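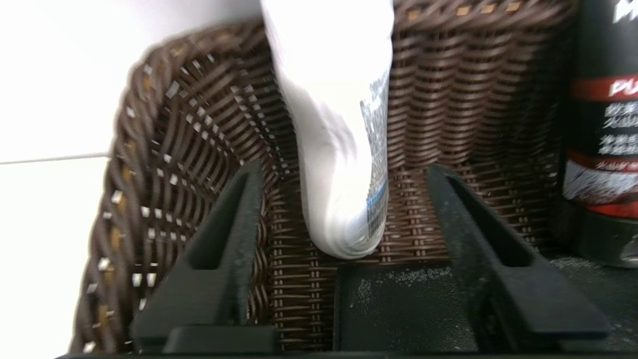 White plastic bottle in a brown woven basket, with a black container alongside.

Visit report: Hirkden household storage showroom and test rooms, August 2025

The visit was arranged by Sadia Rajput after our request in March for access to the storage and tidying section. Three of us went: Maya Mansour, Mattes Lammers and myself. Knut Hamann received us at the side entrance and stayed with us until lunch. Parking is behind the building and is free for visitors, but the barrier needs a code which was missing from the confirmation letter.

The building has two floors. Upstairs are offices and the sample archive. The ground floor is divided into a kitchen, a bathroom and a long room with white surfaces where baskets, trays and boxes are tried with ordinary household contents. We spent most of our time in the long room.

Baskets

The main range on show is woven from synthetic rattan in dark brown. The weave is horizontal and tight, with small gaps between the strands through which light passes. The rim is a thick braid. Hamann explained that the braid is finished by hand at the Clillutitz works and accounts for a large part of the making time. A rim that is too thin allows the side wall to lose its shape once the basket is carried by one edge.

The side walls bulge slightly. This gives a little more room at mid-height than at the base and matters for round items, which otherwise press against the wall and lean. Tall bottles remain a difficulty. A woven floor is never completely flat, and a narrow bottle with a rounded bottom edge will tilt if there is nothing beside it. Lammers asked about a rigid insert. One has been made by Flerico – a flat sheet cut to the shape of the floor – but it was not available on the day and no price was given.

Cleaning was discussed at some length. Synthetic strands can be wiped or rinsed, which natural cane does not tolerate well. Fine dust collects in the gaps and under the braid, and a soft brush is recommended before any water is used. We were shown the written care sheet. It is clear, although the type is small.

Contents and sorting

The second part of the morning dealt with what people put into open baskets and what they leave standing next to them. Echeverri, the firm that supplies the fittings for the kitchen and bathroom, keeps a list of 13 common groupings, from cleaning products to packets of tea. The long room is set up from this list and the contents are changed regularly.

Mansour noted that containers with printed bands are easier to find again if the printing faces outwards, and that deep baskets hide the lower part of a label. A thin stripe or small grey text near the base of a bottle is of little use once the bottle is behind a high rim. Hamann agreed and said a lower front wall had been drawn but not yet woven. Black cylindrical containers stand well by themselves and in his view should be kept outside the basket, on the shelf.

Load testing

The test rig is in a side room. A filled basket is lifted by the rim and set down 1000 times, after which the braid is inspected under a lamp. We saw the rig running but did not stay for a full cycle. The record sheets are kept in a ring binder by the door and visitors may read them. Most of the entries concern strand ends working free at the corners.

Points to follow up

Dimensions of the Flerico insert, and whether it fits the smaller basket. Drawing of the lower front wall, to be sent to Pascal Grube. Copy of the care sheet in larger type. Barrier code for the next visit.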